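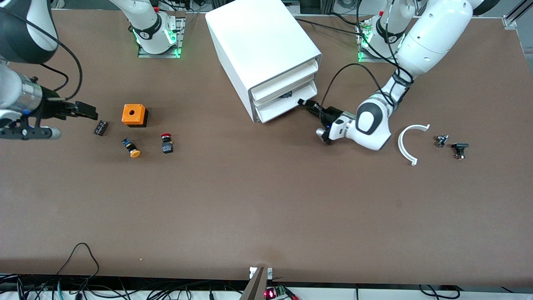 # Trulley Two-Drawer Bench Cabinet, White

A small plastic cabinet with two drawers, one above the other, for keeping electrical parts within reach on a work table. It suits terminal blocks, connectors, fuses, switches and the other loose pieces that spread across a bench during a wiring job.

Item number: 222
Color: white
Drawers: 2
Assembly: none
Sold by: Trulley, Sidville

## Body

The cabinet is a one-piece plastic shell with a smooth surface and rounded edges. Dust and pencil marks wipe off with a damp cloth and a little dish soap. Don't use acetone or contact cleaner on the shell, as both will dull the finish.

It stands on the table without screws or clamps. Turn it to whatever angle suits the side you work from. On a slick top, fit the four stick-on feet from the bag in the upper drawer. Clean the underside first and press each foot down for a few seconds.

## Drawers

Each drawer has a front lip that sticks out slightly and serves as the handle. There are no knobs to catch a sleeve or a cable. You can open a drawer by hooking the lip from above or from either side.

The drawers run on molded plastic rails and need no oil. A stop at the back keeps them from falling out in normal use. To take a drawer out for cleaning, pull it to the stop, lift the front and draw it toward you. It goes back in the same way, rear edge first.

The two drawers are not interchangeable. The lower one is marked on the bottom with an L.

Both are open trays with no built-in walls. If you want small screws kept apart from larger parts, use the Langat divider set, which drops into either drawer and is sold separately.

## Using it on the bench

Most customers put the parts for the current job in the upper drawer and leftovers or spares in the lower one. For kit work, lay the parts out on the table beside the cabinet, check them against the list, then load the drawers in reverse order so the first part you need is on top.

Heavy items such as transformers belong in the lower drawer. Open one drawer at a time when both are full. The cabinet is light and can tip forward if both are pulled out with weight in them.

The plastic is not static-safe. Leave bare circuit boards and chips in their bags.

Keep the cabinet away from soldering irons and heat guns. Hot tips will mark it, and heat damage is not covered.

## In the box

- Cabinet with both drawers fitted
- Four stick-on feet
- Blank label sheet for the drawer fronts

## Stock and orders

We have 3,000 units in the Litville warehouse as of 2020-01-20. Single cabinets ship from Sidville. School and workshop orders by the carton ship from Litville and take longer, so please order those separately.

Replacement drawers are available for this model. State upper or lower when you order. Drawers from the older gray cabinet do not fit.

## Warranty and returns

2 years on the shell and rails. Stick-on feet and labels are not included.

Unused cabinets can be returned in the original box. Empty the drawers and tape them shut before sending the cabinet back.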